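Flalov repair levy delayed again as ministry trims recycling target

The environment ministry in Flalov has put back its electronics repair levy for a third time, and the new draft asks rather less of producers than the one it replaces.

Under the text sent to parliament in January, manufacturers would have to collect 37 per cent of the electrical goods they sell. The earlier version said 50. Officials call the lower figure "a realistic first step", a phrase they also used for the old one.

Money from the levy is meant to pay for 300 local drop-off points. The draft does not say who would run them, or what happens if the money falls short. Unia, the producers' association, has welcomed the change and says its members already meet their duties. It has published no collection figures to support the claim.

The ministry's own consultation drew 2,856 responses. A summary runs to four pages and leaves out any breakdown of how many backed the weaker target. Requests for the full set have gone unanswered.

Polák, a recycling firm with two plants in the region, said it would hold off on plans for a third until the rules were settled. 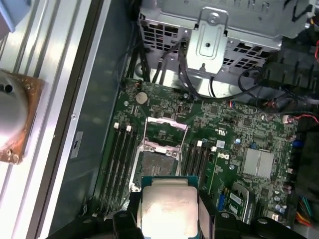 Oldřich Malý said the levy had been announced so often that he no longer believed any start date, and that a target without fines was a suggestion. He wanted the consultation replies published before the vote.

The draft goes to its first reading next month. Fines are left to a later decree.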